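A morning with the grippers at Treten
May 31, 2021

I had been promising Bleddyn Kemeys a visit since February, and I finally drove the 222 miles out to the Treten open day with a thermos and far too many sandwiches. He met me at the door and took me straight to the hand-held grippers, bless him, before I'd even signed the visitor book.
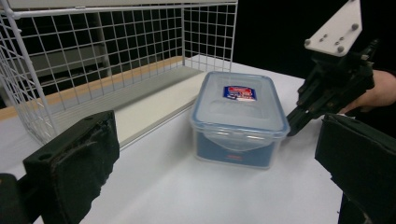
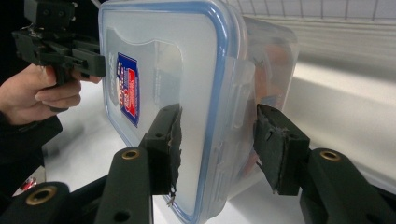
Lidded food containers with the hand-held grippers.

What I wanted to learn was how pads compare, and I could happily have stayed at that table all day. Foam and rubber feel so different through a handle! Bleddyn likes a soft pad for slippery plastic and puts up with it wearing out, while I'm still fond of the firmer Rimik ones we use at home, which give you a clearer sense of when you've touched something. We went back and forth on this for quite a while – neither of us budged much – and then he let me try the Joltitz controller, with its nine speed settings. I only got on with the slow ones.

Opening lids is harder than I'd imagined. You want one hand steady and the other free to work at a clip, and my left hand kept wanting to help.

After lunch we walked over to see the Rivadeneyra arm, a lovely quiet thing, and I asked so many questions about its wrist that I missed the 2:45 talk altogether. Bleddyn has promised to send me the slides, and a spare set of pads to try at home.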